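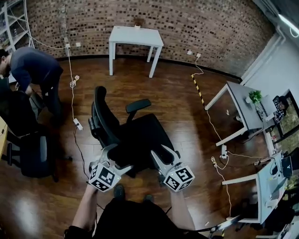
Pince à main munie de cubes de repérage, devant une chaise de bureau.

Garkance ouvre la location de ses kits de pinces à main Rutano

23/04/2018 – La société Garkance annonce l'ouverture aux laboratoires et aux entreprises de son service de location Rutano, destiné à l'enregistrement de gestes de manipulation en vue de l'apprentissage des robots. L'offre était jusqu'à présent réservée aux partenaires du projet Urance, engagé en décembre.

Chaque kit comprend 2 pinces à main, les cubes de marquage correspondants, un support de caméra et le logiciel de traitement des trajectoires. L'opérateur tient la pince et exécute lui-même la tâche ; la position des doigts est calculée à partir des motifs imprimés sur les cubes. Aucun bras robotisé n'est requis pendant l'enregistrement.

Le service s'adresse en priorité aux équipes qui travaillent dans des locaux ordinaires – bureaux, ateliers, salles de réunion – et souhaitent constituer leurs propres jeux de gestes : déplacement de mobilier léger, rangement, tri de petits objets. La durée minimale de location est fixée à 3 semaines. Une formation de 2 jours est assurée sur site par le personnel de Garkance.

« Nos partenaires demandaient un matériel qu'ils puissent mettre en service sans modifier leurs locaux », indique Yung-ching Wan, responsable de l'offre Rutano. Siu-fong Poon, chargée du support technique, précise que les cubes sont remplacés sans frais en cas d'usure des motifs.

Le parc compte à ce jour 200 kits. Les demandes sont examinées par ordre d'arrivée et une réponse est adressée au demandeur dans un délai de 6 jours ouvrés. Les établissements d'enseignement bénéficient d'un tarif particulier, communiqué sur devis.

Contact : Witold Jakubowski, service des relations extérieures, Garkance.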